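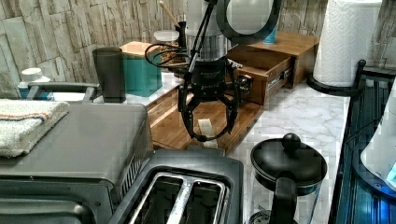
*Wooden board on the kitchen counter.*

**Ruvadard and Vundbridge Policing Forum**
Minutes of the October meeting, main hall, 7.30 pm

**Present:** the chair, the minutes secretary, two officers from the Vundbridge neighbourhood team, the parish clerk, street contacts for Rengifo Road, Mill Lane, the Crescent and both ends of the High Street, the manager of Favano Cycles, two sixth formers from the youth forum, and 24 members of the public, our best turnout of the year!

**Apologies:** the district councillor, the school travel lead, the street contact for Orchard Way.

## 1. Minutes of the last meeting

Agreed, with one correction. Under item 5 "the lower car park" should read "the station car park". The lower car park has never had a barrier and the person who lives opposite would like that to be clear.

## 2. Matters arising

**Alley light behind the chemist.** Mended! It was reported in spring, again in summer, and came on two weeks ago. Several people said how much better the walk back from the late bus feels. The clerk will write to thank the lighting team.

**Lost property leaflet.** Still with the printer. The phone number on the proof was wrong and has been put right.

**Station car park barrier.** The train company has asked for photographs of the damage. The High Street (north) contact has sent them. Carried forward.

## 3. Report from the neighbourhood team

The officers went through the quarter for the whole patch. There were 142 reports in all, from lost wallets up to two burglaries on the Vundbridge side. Both burglaries were of sheds, and in both cases the padlock had been cut. Some of the garden tools from the second have been found and given back to the owner, who was in the hall and got a round of applause when she held up her hedge trimmer box.

Bike theft is the thing that has gone up. 14 bikes were taken in the three months, most of them from the station racks and the rest from side passages and front gardens. Four have been recovered. The officers said two of those four went home quickly because the owners had kept a note of the frame number, and they would dearly love everybody to do the same. More on this at item 4.

There has been one arrest for theft from parked vans. The officers could not say more while it is going through, and the chair asked the room to leave it there.

Questions from the floor:

- Could patrols pass the station at the time of the last two trains? Yes, this has begun, shifts allowing.
- Was the helicopter over Rengifo Road in the early hours to do with a burglary? It was a search for a missing person, who was found safe and well. There was real relief in the room at this.
- Is it worth reporting an attempt where nothing was taken? Yes, every time. The officers were very firm on this. A tried door handle at one end of the village and a tried handle at the other can make a pattern once both are on the system.
- Can reports be made in person? The front desk at Vundbridge is open on weekday mornings, and the officers are happy to be stopped in the street.

## 4. Bike marking day

The main item of the evening and a lively one. The manager of Favano Cycles has offered the shop yard for a free marking day, and the offer was accepted with great pleasure.

How it will work: people bring their bike to the yard between 10 am and 3 pm. The frame number is written down on a card for the owner to keep, the frame is marked, and a sticker goes on the down tube. An officer will be there for the whole session and can help people add their bike to the register on the spot. Children's bikes, trailers and mobility scooters are all welcome. (Somebody asked about a unicycle. Also welcome.)

The clerk confirmed that the parish has set aside £400 for marking kits and printing. The quote for the kits came in under that, and the chair proposed spending what is left on a couple of decent locks as prizes for the primary school poster competition. Agreed, with nobody against.

There was a good long discussion about locks. Points made:

- A thin cable lock can be cut in moments with hand tools.
- Lock the frame as well as the wheel. One of the Vundbridge thefts left a front wheel behind, still fastened to the rack.
- Two different sorts of lock are better than two the same.
- A lock resting on the ground is easier to attack, so keep it up high.
- Garages and sheds count too. Fasten the bike to something inside if you can.

The youth forum members asked whether the marking could be repeated at the college at dinner time, as plenty of students ride in and work on Saturdays. Everyone thought this was a super idea. The officers will speak to the college and the youth forum will make the posters. Thank you both, and please come again!

**Actions:** clerk to order kits; youth forum to draft posters; Rengifo Road contact to bring two folding tables and the gazebo; officers to check the register can be reached on a phone from the yard, where the signal is patchy.

## 5. Doorstep callers

Three contacts have had calls about people offering roof and gutter work, saying they had spotted a loose tile while working nearby. In each case there was no job going on nearby. One resident on the Crescent asked for a card, was refused one, and shut the door. Well done to her.

The officers' advice is to keep the chain on, agree to nothing on the day, and ring the non-emergency number with whatever you can recall of the van. If you feel threatened, or they won't leave, ring 999.

The window stickers have nearly run out. The Mill Lane contact has the last bundle and will take them round to the bungalows first. The clerk will ask for more.

## 6. Speeding on Rengifo Road

The loan of the speed display has come through and it goes up on the lamp post by the bus shelter next month. It records times as well as speeds, so we should finally learn if the morning is as bad as it feels. The contact for that road has been asking for this for a very long time and was thrilled.

A resident asked if drivers would be fined from it. They will not. The readings go to the neighbourhood team, who can use them in choosing where to stand with the hand-held device.

There was some disagreement over whether the display should face uphill or downhill. It was put to a show of hands and downhill won. It can be turned round halfway through the loan, and the uphill side was content with that.

## 7. Street contacts

We now have a contact for every road in Ruvadard apart from Orchard Way (even numbers) and the new houses behind the surgery. Two people came forward at the end of the meeting, one from each, so by next time we may have the full set! The chair was delighted.

The message group was discussed. It is working well, but please keep it to sightings and notices, and do not post pictures of people's faces or number plates. Send those to the police. Lost cats may go on the other group.

## 8. Any other business

- The hall heating will be off for a week while the boiler is serviced. Bring a jumper if you are at the quiz.
- A set of keys with a green fob was handed in on the night and has gone to the Vundbridge front desk.
- The person who runs the allotments would like shed marking as well as bike marking. The officers said tools can be marked with the same kit. To be added to the poster.
- Thanks were given for the ginger cake, and the recipe has been asked for by at least half the room.

## 9. Next meeting

Same hall, 7.30 pm, date to go on the noticeboard once the booking is confirmed. Items for the agenda to the minutes secretary a week beforehand, please.

The meeting closed at 9.10 pm.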